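Wiebke Vogler
November 14, 2023

ok posting our tabletop packing rules since Nour Kanaan keeps asking. we're on version 3, the Drundton one

1/ check your pads before every run. both fingers. worn pad = swap it, dont tape it

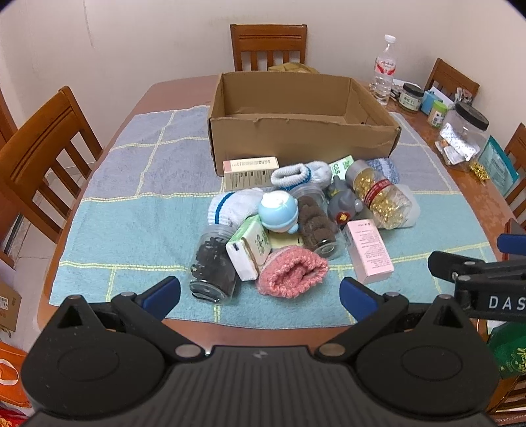 2/ Object mix matters more than count. Hard, soft, see-through, all in one layout. Baby socks next to a bottle of softgels is fine - good even. Box starts empty.

3/ max 40 seconds per pick. if you fumble, keep going and flag it after
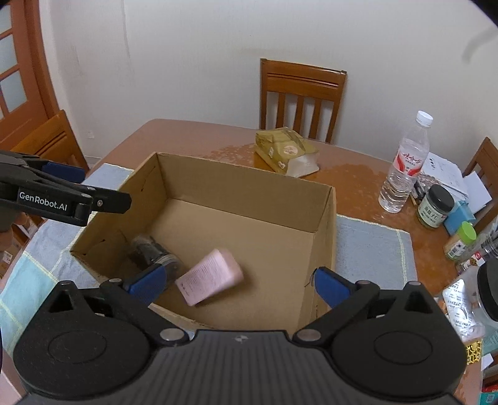

4/ flag means flag, not delete. we lost 16 runs in August to people tidying up thier own misses

5/ two grippers near one box - agree who goes first. out loud

comments to me or Algirdas Raudsepp

Recent
Pad wear log, Pritormont
Who signs off a layout?
Gesik naming rules, short version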